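Ekwood Snack Co-op, April minutes

We got going a little after 7 because I was still hunting for the key to the back room (sorry again, all). Last month's minutes went through with one fix: I'd written Lorente where I meant Prirance. My bad!

Money first. We took in almost $700 in March and the freezer repair ate a good chunk of it, so no new sign this spring. I'd still love one, and I said so, and I was outvoted.

Suppliers took forever. Lorente wants us to order 60 cases of pretzels at a time, and we simply don't have the floor space. Prirance will go smaller but only delivers every 2 weeks. We're trying Prirance through the summer, and I'm calling them tomorrow.

Somebody asked for more low-salt stuff. Everyone liked that, so send me your picks.

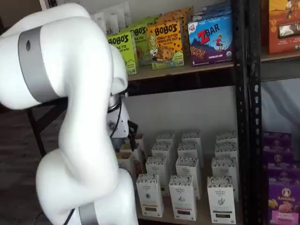 Do members still get their discount on packaged snacks during the summer trial? Members keep the same discount they have now, and it comes off at the register.

The Drornirico street fair table got pushed to next month's meeting. I'll bring the sign-up sheet, plus coffee.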